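Chapter 4
Safe Setup and Good Practice at the Bench Cell

In this chapter you will learn to
– mark out and check the working space of a small robot cell
– clear and lay out a work surface before a run
– carry out a start-of-shift check and record it
– decide when a run must be stopped and who may restart it

Key terms: shared space, reach, end effector, hold point, restart authority

4.1 Why small cells need rules

People tend to respect a large industrial robot. It sits behind a fence, it is painted a warning colour, and the gate will not open while it is moving. A bench arm gets treated more like a desk lamp. Learners lean over it, rest a coffee next to it and reach past it to pick up a dropped part.

The arms used in this course are light, but they can still pinch a finger or throw a loose tool. The rules in this chapter were first written for the training room at Bimham, where Jayson Pascual kept the fault book for the Dastico cells. Of the 115 entries he recorded, 70 had to do with the state of the bench before the run began. Most of the rest were cable faults.

4.2 The cell and its parts

For the purposes of this book, a cell is everything inside the reach of any arm, plus the rail or table the arms are bolted to. Where two arms work on the same surface, the area both can reach is called the shared space. Treat it as the area of highest risk, even when only one arm is programmed to enter it.
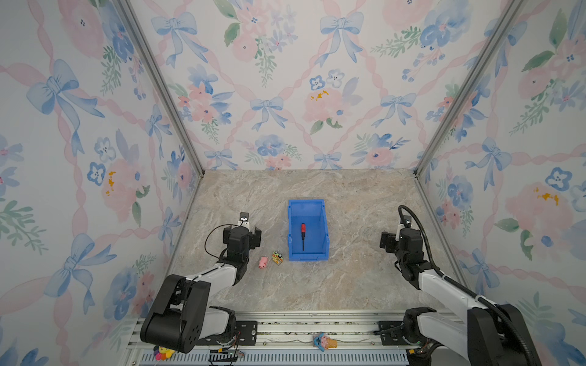

Figure 4.1 A two-arm cell with a parts bin on the work surface. The bin holds a screwdriver.

Every object in the cell falls into one of two groups. Task objects are named on the job sheet and have a set place. Everything else is a loose item, and that includes anything lying on the mounting rail. Look at Figure 4.1 and list what you would want to see on the job sheet before you signed it.

Cables count as part of the arm. A cable that runs along the outside of an arm needs enough slack for the full range of movement, but it must not be able to catch on the end effector.

4.3 Before power is applied

Work through these steps in order. Step 3 is a hold point – stop there until your supervisor has initialled the sheet.

1. Read the job sheet and check it matches the program name.
2. Compare the task objects with the sheet. Remove loose items from the floor and the rail.
3. Check the mounting bolts and plates by hand.
4. Follow each cable from the wrist back to the base.
5. Test the emergency stop.

The full Zumatberg checklist has 19 items and is printed in Appendix B. Items 17 to 19 apply only to cells fitted with the Qudah controller.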